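Quick one tonight, it's past ten and the second load is still going.

So the curtains. Moved into the Gilska place in September and the front room gets the streetlight straight in the face, all night. Blinds from the last tenant were cracked. I priced ready-made ones at Prisside and nearly fell over. Two windows, lined, and I'd be out more than the couch cost. No thanks.

Ended up buying fabric off the end of the bolt from Oda Nyberg's stall, the Tuesday market, get there early. She wanted to sell me the mustard. I did like the mustard. But the rug is already yelling so I went dark red and I'm glad.

Things I'd do diferently:

Wash it first. I did, but only after cutting the first panel, which is now shorter than the other one. Not by much. You notice it when you sit down.

Buy more than you think. Fullness, they call it. Twice the width of the window or it looks like a towel nailed up.

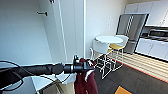 Maroon cloth, hanging in loose folds.

Dark red shows every bit of lint, by the way. Get a roller.

Hemming: pin, hang for a few days, THEN sew. Fabric drops. My mother told me this, I ignored her, she was right, moving on. Used the old Vonent machine and it ate the thread three times before I remembered to change the needle.

Hooks are still a problem. The rail is some odd size and the ones I ordered don't fit so for now it's clips. Clips are fine. Slept till eight on Sunday!!

Bedroom next, maybe blackout lining if I can find it cheap. If anyone has a spare rail, the long kind, email me. Ok the washer just beeped, got to go hang stuff up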